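Week 6 notes: learning from human hands

Last time I promised we'd get to the fun part, so today is all about wrist tracking and what you can (and can't) teach a gripper by watching a person work. Skim the Tilness reading first if you haven't, mostly the part on calibration.
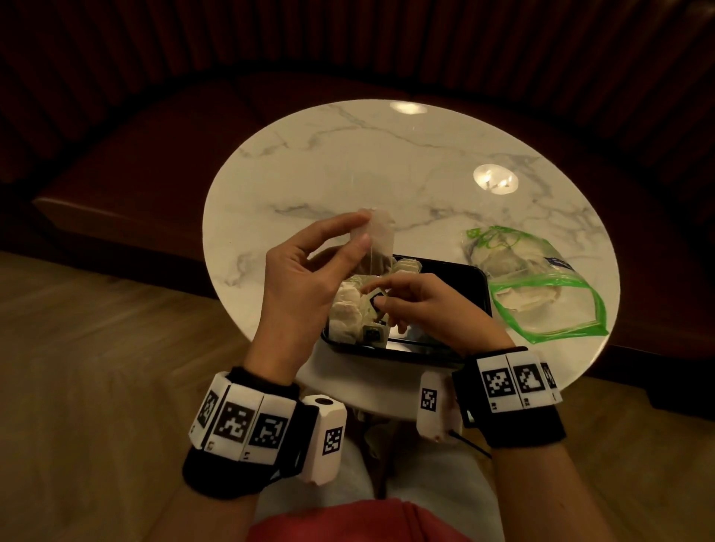
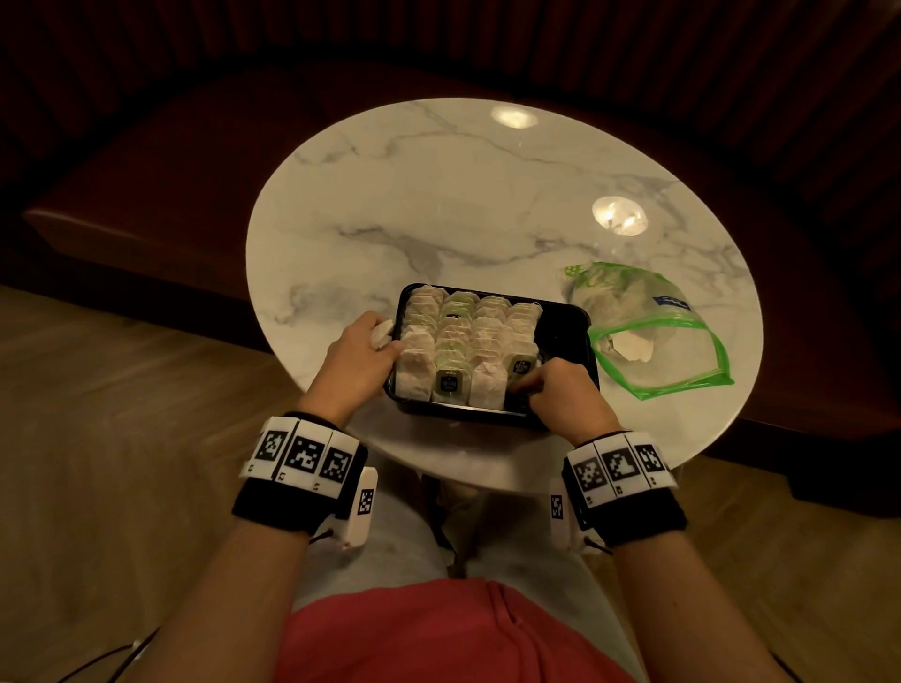 The question I care about this week is how much of a person's skill survives when you boil it down to a wrist path plus a few finger points. My own bet used to be "most of it," and then I spent a whole October on the Zakidel baseline and changed my mind! The basic recipe is simple enough: you find the square markers in the head camera's view, work out where each one sits and how it's tilted, and since you know how they're fixed to the band, you get the pose of the wrist. The reason you want several of them facing different ways is that hands roll all over the place. Look at the left wrist in the first picture, where one tile is angled away while the middle one faces forward nicely. A single tile would drop out every time the person turned their hand, and you'd be stuck guessing through the gap.

Now the result. In our small replication we had 162 clips, and the wrist-only policy did fine on reaching and pretty badly on anything tightly packed. Think of the second picture, with the fingertips down between the front rows of tea bags. The wrist pose tells you almost nothing about what those fingertips are doing! Adding finger points from the Ulora hand model helped a lot, but it failed outright on 17 clips, nearly all of them with the fingers buried in something. We dropped those from training (and I still go back and forth on whether that was fair, because they're the hard ones).

A few things people trip over every year:

Time sync. Our camera and wrist sensors were off by 2 video frames in the early clips, and the policy learned to close the gripper late. Check this before you train anything, please.

Glare. Shiny tabletops throw bright spots, and a bright spot across a marker can wash out its corners. Sung's filter throws out detections with a high corner error. I'd start there and loosen it later.

Thin stuff. Plastic film and zip-top bags are see-through and floppy, so depth is noisy on them. Don't trust a contact label that comes from depth alone.

For the lab, take the 13 clips in the shared folder, fit the wrist path with and without smoothing, and plot both. Write me a paragraph on where they split apart and what the hand was doing at that moment. Bring the plots to class on paper if you can, the projector is still washing out anything yellow.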